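4. Bench Tasks as Stand-ins for Chores

4.1 What the claims rest on

Most reports of robots doing household or shop-floor work share a structure. A short task is set up on a table, the arm is run through it a fixed number of times, and the share of successes is given. The opening paragraphs then talk about kitchens, laundry rooms and small workshops. We think the distance between the table and the kitchen deserves a section of its own, and this is that section.

We take part-into-holder placement as our case. A person in a small shop does it all day without giving it a name: a blank goes into a jig, a tool goes back in its rack, a drawer divider goes into its slot. At home it is the cutlery tray and the toothbrush stand. It looks like a fair choice for a first chore, as the part is rigid, the holder doesn't move, and anyone can see whether the thing went in. If machines are ready for anything outside a fenced cell, they ought to be ready for this.

The task family we used is called Notum. It was drawn up by Folasade Ojo and Suleiman Obi from visits to Fonder, a furniture repair shop with 14 people on its floor, where small wooden parts are moved in and out of holders between sanding, gluing and finishing. We kept the parts and the holders and left out nearly everything else. Figure 3 shows the bench and the arm used for all the trials in this section.
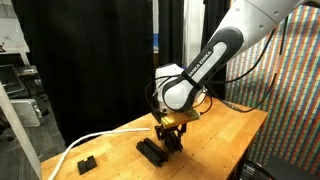
Figure 3. The Notum bench, with the two-fingered gripper low over the wooden tabletop. A long slotted block and a smaller notched block lie to its left.

Readers who work in this area will find the bench familiar, and that is part of our point. A single arm of a well-known make, a parallel grasp, a handful of black printed fixtures on a clear surface: a large share of the published evidence on chores comes from arrangements much like it. The long block in the figure has a channel along its length, and the small one has two prongs. Each asks for a slightly different approach. Neither asks the arm to find a place to stand, open a cupboard, or push aside last night's dishes.

4.2 Trials

We ran 110 trials, split across the fixtures and across two control policies. The first policy, Isah, was trained on demonstrations recorded by Asabe Danladi and Hauwa Yusuf. The second, Bestumari, uses the same demonstrations but adds a search motion when the part meets resistance at the slot. Both received the same camera input. Neither was told which holder was in use.

A trial counted as a success if the block ended up seated in the holder with no help. We also wrote down three things that success rates tend to hide. One was whether a person had stepped in to reset the part before the trial began. Another was whether the block had been seated on the first contact or only after repeated tries. The last was whether a worker at Fonder, shown the recording later, would have accepted the result. That third judgment was made by Ayodele Adebisi, who had spent four years on the shop's finishing line before joining the project and had no part in training either policy.

On the plain measure, both policies do well, and Bestumari does better. We don't give much weight to the gap. It shrinks when the trials with a reset are taken out, and it nearly closes when Adebisi's judgment is used in place of ours. In nine trials that we had scored as successes, he rejected the outcome. The block was in the slot, but it was tilted, or it had been pressed hard enough that he would have checked it for a dent. His note on one of these reads, in full, "It's in there. I wouldn't send it on."

We had not planned for a disagreement of this sort and had no rule for settling it. In the tables that follow we report both scores side by side.

4.3 Clutter, or the lack of it

A common reply to doubts like ours is that clutter can be added. We tried a mild version. Several fixtures were put out together, at different angles, and the arm had to work among them. In some runs an everyday object was left standing nearby as well.
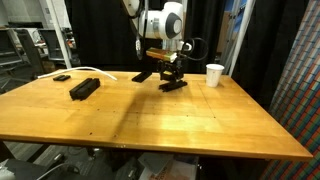
Figure 4. A wooden block held in the gripper over one of the slotted holders. Three other black fixtures and a paper cup share the table.

Anyone who has worked at a real bench will notice how little this resembles one. There are four fixtures and a cup on a table with plenty of bare wood between them. At Fonder, Obi watched a worker move a rag, two clamps and a tape measure before she could even see the holder she wanted, and she did it with the hand that was already holding the part. None of our policies can do that. Neither of them was built to, and we know of no result on a bench of this kind that would let us guess how they would fare.

Even so, the mild version cost something. With several holders out, Isah more often went to the wrong one, and it did so smoothly, with nothing in the motion to show that it had gone astray. Bestumari's search motion helped when the block was a little off from the right slot. When the block was over the wrong slot, the same motion simply made the mistake take longer. We had expected the everyday object to cause trouble, through knocks or through distraction in the camera input, and saw too few cases to say anything either way. We mention it because a reader could easily take its presence in Figure 4 as a sign that we had tested for household mess. We had not.

Light was a further matter that we noticed late. The tabletop has a broad glare near its center, and the arm throws its own shadow onto the wood. Both policies had been trained under the same lamps they were tested under. Danladi ran a small set in September with the overhead lights off, too few to put in a table, and the arm hesitated above the holder in a way we had not seen before. A home changes its light all day long - a bench in a windowless room does not.

4.4 The people around the machine

The largest part of the work in these trials was done by us. Someone laid out the fixtures. Someone put the block where the arm could reach it, watched with a hand near the stop button, and picked it up when it fell. Yusuf kept a log of this time for one full afternoon and found that the person was busy for longer than the arm was. A chore that takes a worker a moment had become a job for two people and a machine.

It can be said in reply that this is research and that the labor will drop as systems mature. Perhaps it will. Our complaint is a narrower one: papers on household and shop-floor robots seldom report that labor at all, and without it a success rate says little about whether any work has been saved. We went back through our own earlier writing on Isah and found that we had left it out too.

The owner of Fonder asked us a blunt question at the end of the project, which was whether she could leave the arm running over lunch. On the evidence here we had to tell her no. The failures were not dramatic. Mostly a block was dropped, or seated crooked, or carried to the wrong holder and left there. But each one would have stopped the line until a person came back to it, and some of them a person would not have spotted without looking closely.

4.5 What we would accept as evidence

We don't hold that bench tasks are useless. They let two policies be compared under like conditions, and the search motion in Bestumari is a real gain for slots with a tight fit. What we object to is the step from there to the word "chore." Before making that step ourselves, we would want trials that start from whatever state the last one ended in, with no reset by hand. We would want the result judged by someone who does the job for a living. And we would want human minutes reported next to robot minutes in the same table, whatever the comparison shows.

Section 5 applies the first of these conditions to the Notum tasks. The scores are lower, and for Isah they are much lower.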